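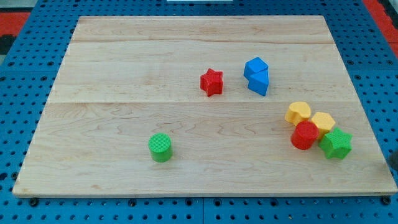
Attachment 1: block layout on the station board, before sorting by color.

Ticket: Tidy-up task stalls on touching blocks
Project: Sopacua
Site: Dernwood bench lab
Component: Mukik pick planner
Priority: Medium
Status: Open, workaround in place
Opened: 8/28/21

Summary
The toy tidy-up task is meant to stand in for a common household chore: pick small items off a flat surface and put them away by color. It completes when the pieces are spread out. It fails often when pieces touch. The layout in the attachment is typical of what we get when the blocks are set out by hand with no spacing rule.

Steps to reproduce
1. Home the arm and clear the bins.
2. Place the shape blocks on the board. Put the red cylinder between the yellow heart and the yellow hexagon, with the green star against the cylinder.
3. Leave the green cylinder and the red star on their own.
4. Start the color sort with default settings.

Expected
All blocks picked and binned by color, no operator input.

Observed
The green cylinder and the red star are picked on the first attempt in nearly every run. The right-hand group is where it goes wrong. The planner selects the red cylinder first, finds no clear finger path on the green star side, and retries until the 60 second timeout. When it does get a grasp, the star usually comes along for part of the lift and drops back onto the board.

The blue stack is a separate problem. The planner treats the cube-like piece and the prism under it as one object and computes a grasp center between them. The upper piece slides off on contact.

Log extract
pick 1 green cylinder OK
pick 2 red star OK
pick 3 red cylinder NO CLEAR APPROACH, retry
pick 3 red cylinder NO CLEAR APPROACH, retry
pick 3 red cylinder TIMEOUT
pick 4 blue object SLIP, object count changed after contact
run halted, operator reset

Update 1, from test bench
Ran the task 14 times on hand-placed layouts with the group kept together. 6 runs finished without a reset. Lighting was left alone between runs. Gripper force was left at default.

Camera calibration checked and within limits. Board bolts checked, both near corners tight. Neither changes the result.

Update 2, from planning
Confirmed on our side. The segmentation mask for the green star merges with the edge of the red cylinder's shadow in some runs, but the color labels are correct. Detection is good enough. The planner ranks candidates by height and confidence and has no term for how crowded the neighbors are. It will pick the middle of a cluster before the outside.

Suggested order for this layout: green star, then yellow hexagon, then red cylinder, then heart. A person would most likely start from the outside without thinking about it.

Update 3, from test bench
Forced the suggested order by hand in the task file. The cluster clears. The green star still needs a narrow approach and the fingers brush the cylinder, but it stays upright. Blue stack unchanged.

Tried a push move before the pick, 400 ms, low force. It separates the star and cylinder well enough to grasp either one. It also knocked the heart into the hexagon twice, so it is off by default for now.

Update 4, from planning
Cundcombe has asked whether the task can be listed as working in the March report. Recommend listing it as working for separated items only. Real floors and shelves have things leaning on each other, and a person still has to step in when that happens. If every item has to be spaced out first, most of the chore has already been done by hand.

Workaround
Leave at least one finger width on two opposite sides of each block. Do not stack. If a cluster can't be avoided, set the pick order in the task file.

Open items
– Add a crowding term to candidate ranking (planning)
– Split stacked objects of the same color, using depth edges (perception)
– Re-test the push move at lower speed (test bench)
– Shorten the retry loop so a blocked pick is skipped and revisited after its neighbors are gone (planning)

Keep open until the crowding term is merged and the attached layout has been re-run.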